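4.2 Restitution Orders in Fraud Cases

The court files at Linduvholm cover 234 fraud convictions. A restitution order was made in most of them, but full payment was rare where the victim was a private person (Vidmar and Garrido).
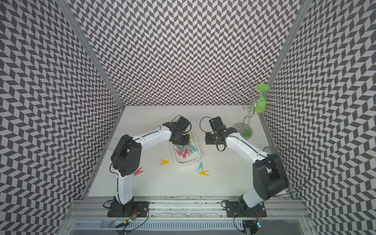 3 min read

Figure 7. Workspace with two arms mounted on a rail.

Sentences were shorter when the defendant had repaid part of the money before trial. Papadopoulos reports the same pattern in 200 cases from Clasudwood. The files do not show whether judges treated early payment as a sign of remorse.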